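**Altard lets visitors steer its pushing arm**

I finally got over to Altard's open afternoon in Drustitz, and I've come home wanting a robot arm of my own! Montserrat Bautista's team is teaching theirs to shove toy blocks about with a plain grey rod, and the lessons come from people. You take the remote control, you nudge the shapes where you'd like them, and the software keeps a record of every move you make.
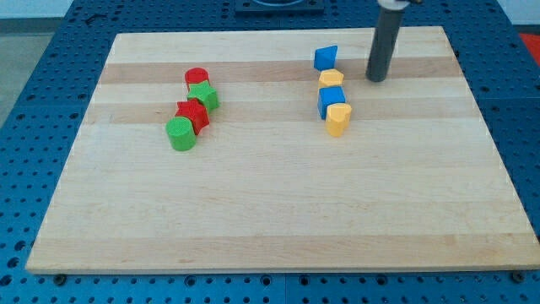 I had two goes and was dreadful at both – the star shapes kept swinging round on me whenever I pushed them off-centre. Berenice Cervantes, who'd been at the controls all week, told me my clumsy runs get saved as well (very kind of her). She reckons the steering takes five minutes to learn and far longer to get tidy.

They're hoping to have the arm working on its own by October, and Altard says there'll be another open afternoon before then. I've already put my name down.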